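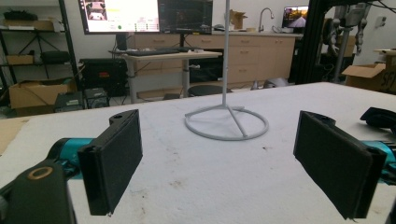

November 2024
By Eylül Gökçe

The house rules for hand-held gripper work at Irkville have been revised, and the new version applies to the Gredimlow and Gaete projects alike. The old sheet dated from August and left too much to whoever was on shift.

The main change is the check before recording. Open and close the fingers fully 3 times and look at both pads. If a pad has shifted on its bracket or the face is worn, tag the gripper and take another one. Do not glue a pad back on at the bench.

Only the items on the task card should be within reach of the gripper. Stands and other props go back to their start position between takes. Tools and spare grippers should be kept clear of the working area.

Sessions are now limited to 52 minutes, followed by a break away from the table. We reviewed 204 recordings made under the old sheet, and 26 had to be thrown out for missing or wrong labels. Labels must now be entered before the next take starts, with the operator's initials.

People who work near the arms still need the separate arm safety sign-off. The gripper rules do not replace it.

Rindlow moves to the same sheet once its operators have been trained. Send corrections to me in writing, with the rule number.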